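Home Browse Festivals Music and Dance Temples Random Article

Mulura (festival)

Mulura is a devotional dance festival held each April in the temple town of Tosa and, in a smaller form, in the neighboring town of Paisan. It combines a night procession, group singing and a long danced play on the childhood of the local river goddess. Temple booklets describe it as the oldest festival of its kind in the valley. No source outside the temple supports that claim, and the booklets don't agree with each other on how old it is supposed to be.

Origins

The usual account says that the goddess appeared to a group of salt carriers who had lost their way, and that they danced until morning to thank her. The story appears in almost every program sold at the gate. It doesn't appear in the older hymn collection kept at Tosa, which mentions a river blessing and a shared meal but says nothing of dancing. The salt carriers seem to have come in later, possibly from a Paisan legend that has the same plot and a different goddess.

The name is no clearer. Guides translate Mulura as "she who wakes the water." It may just as well come from a plain word for a ford, as several nearby place names do.
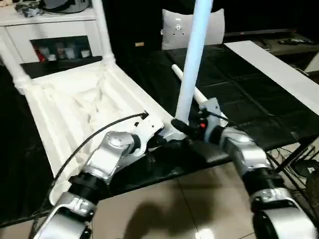 White chair tipped over on a black table, with the underside of the seat facing up.

Procession

The procession leaves the lower temple at 9 p.m. and goes to the river steps by way of the grain market. Lamps are carried by families who say they have inherited the right to do so. How such a right passes from one household to another has never been written down, and two families currently claim the first lamp. Both carry one, side by side, which the temple's own program presents as ancient custom.

At the steps the image of the goddess is washed and wrapped in new cloth. Singing continues until the image returns to the temple, usually well after midnight.

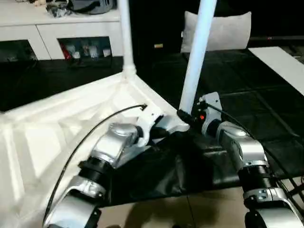

Dance and Music

The danced play is performed on 2 nights by the Skeda company, which has held the temple contract for as long as the present stage has existed. It has 12 scenes. Programs call the choreography "unchanged," a hard word to accept for a piece that uses recorded strings, stage lighting and a narrator speaking over loudspeakers. Former versions are said to have been sung live by the dancers themselves.

The footwork in the flood scene is the part most often praised. It is close to the harvest dances of the area, and there is little reason to think it began in the temple.
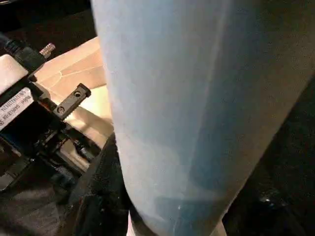
A reader from Paisan objects that this section gives Skeda too much room, and that the Paisan play, danced without a stage and with only drums, is much nearer to what people's grandparents watched. That may be so, but the Paisan version has no written record either, and it was dropped for a long stretch before being taken up again.

Attendance

The festival office gives a figure of 326 dancers and singers, counting children's groups. The figure has been printed without change in several programs in a row, so it is best read as a slogan. Claims about the size of the crowd are weaker still. The river steps are narrow, and the courtyard where the play is given has seating for 70, with everyone else standing behind a rope or watching from the roofs across the lane.
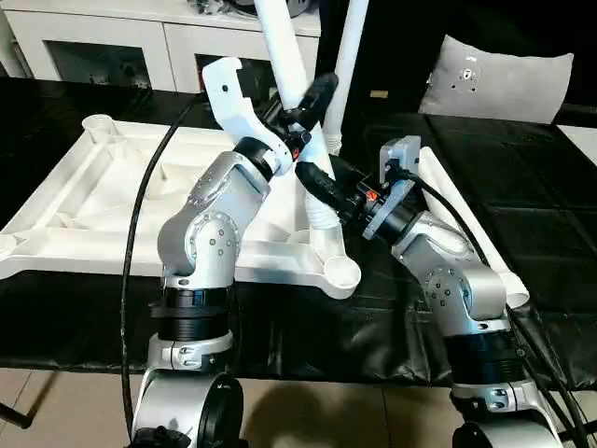

Crowd totals in the tens of thousands, repeated on travel pages, appear to add up everyone who passes through Tosa during the whole month, market traders included.

Blessings and Cures

River water taken on the last night is said to ease fevers and help crops. The stories are all secondhand. The temple sells the water in small bottles and makes no written promise about it.

See also: River goddesses; Temple dance; Paisan

Share 12 Comments 2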